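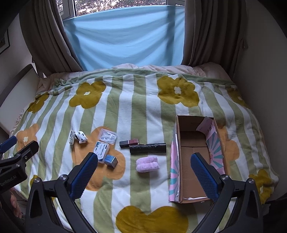 Part 3: Adding your first rental property

OK, you've got Nillow installed and you've made your login. Now for the bit I like best, getting your places in there so you can see what they earn you! I set mine up on a Saturday with a pot of coffee, and my duplex in Barkthorpe was the slow one (two units, two leases, one very confusing water bill).

Before you start, grab your lease, your latest mortgage statement and your property tax bill. You can skip the tax bill and come back to it later.

1. Tap Properties, then the plus sign at the top right.

2. Type in the street address and pick the match from the list. If yours doesn't come up, choose Enter by hand. I had to do this for my Brandutbridge condo because the building was so new.

3. Pick the type: single home, condo, or multi-unit. For a multi-unit, add each unit on the next screen and give it a name you'll recognize. Mine are "Upstairs" and "Downstairs" and that works fine.

Caution: you can't switch a single home to multi-unit once you've saved it. I found this out the hard way and had to delete the whole thing and type it in again.

4. Enter the monthly rent for each unit. Put in what the lease says, so 2,595 and not 2,600. The late-rent alerts compare against this number, and if you round up you'll get a warning every single month.

5. Under Regular costs, add your mortgage, insurance and any HOA dues. My dues are 261 a month, and I set them to repeat on the first. Quarterly bills go in as quarterly (please don't divide them by three, the app does that for you).

6. Add a repair allowance if you want one. I put in 203 a month for the duplex, which covers nearly 80 percent of what I end up spending there. Old pipes!

7. Tap Save, then wait for the green check mark before you close the app.

Note: the value estimate stays blank at first. Mine showed up the next morning. If it's still blank after two days, open the property, tap Details and make sure the square footage is filled in.

If you're moving over from Tierney

Export your list from Tierney as a CSV file, then go to Settings, Import, and choose the file. Rents and addresses come across nicely. Lease end dates didn't for me, so check those one by one before you turn on renewal reminders.

Caution: run the import only once. A second run gives you two of everything, and you'll have to delete the extras by hand.

Next up is Part 4, where we'll add tenants and set up rent reminders.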